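Folding fleece and microfibre towels for shelf storage

Last updated Oct 5, 2025

Fleece towels do not behave like woven terry. The pile grips itself, the edges curl, and a fold that looks flat on the table will open again once the towel is stood on a shelf. The method below gives a packet that holds its shape without bands or clips. It applies to single-layer fleece and to the thicker brushed microfibre types. It is not suitable for bath sheets, which need an extra fold across the width.

What you need

A flat surface at least as wide as the towel's long side. A desk is adequate if the near edge is clear.
A shelf or drawer with a clear depth of 235 mm or more.
A soft clothes brush, if the pile has been crushed in the wash.

Before folding

Check that the towel is fully dry. Fleece dries quickly on the outside and stays damp along the hems, so test the hems and not the middle. Remove lint from both faces. Do not iron; most fleece is polyester and the pile will glaze.

Finding the edges

A towel taken from a basket is normally bunched, with one or more corners turned inside. Do not start by spreading it on the table, as the hidden corners will stay trapped under the cloth and have to be pulled out one at a time. Lift it first.

1. Grip the towel near the top of the bunch and raise it until the lower part hangs free.
2. Let it hang for 5 seconds. The weight of the cloth will open most of the folds.
3. Look for the lowest point. On a rectangular towel held anywhere but the exact centre, this is usually a corner.
4. Take that corner in the other hand and release the first grip slowly.
5. Run the free hand along the nearest short hem until it reaches the second corner.

Two faults are common at this stage. The first is a doubled-over flap at the top, where the hand has closed on two layers instead of one. The second is a narrow tail hanging apart from the main panel, which generally means that a corner is on the wrong side of the grip. Both are corrected by lowering the towel and taking a new hold closer to a hem.

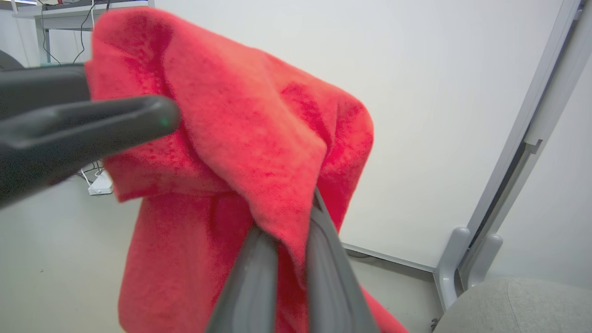 Once both corners of a short hem are in hand, hold them apart at full width and give one downward shake. More than one shake tends to curl the side hems. Lay the far end on the table first and bring the hands towards you, so that the towel goes down without trapping air.

Folding

1. Smooth the pile in one direction, working from the centre outwards. Darker patches show where the pile is lying the other way or is still creased.
2. Fold one long side in by a third of the width.
3. Fold the other long side over it. The hem should stop just short of the folded edge - a gap of a few millimetres prevents a ridge.
4. Fold one short end in to two thirds of the length.
5. Roll or fold the remaining end towards it and tuck it into the pocket formed by the first fold.
6. Press with the flat of the hand. Do not lean on the packet, as the pile will mark.

Storage

Stand the packets on edge with the rounded fold uppermost. Leave a finger's width at the end of each row. If the row is packed tight, pulling out one towel will drag its neighbours open. Strong colours, reds in particular, should be kept apart from white towels until they have been washed several times.

Towels left folded for a long period will keep a crease line. Brush along the line, then refold with the thirds reversed.

Text: Mafalda Carvalho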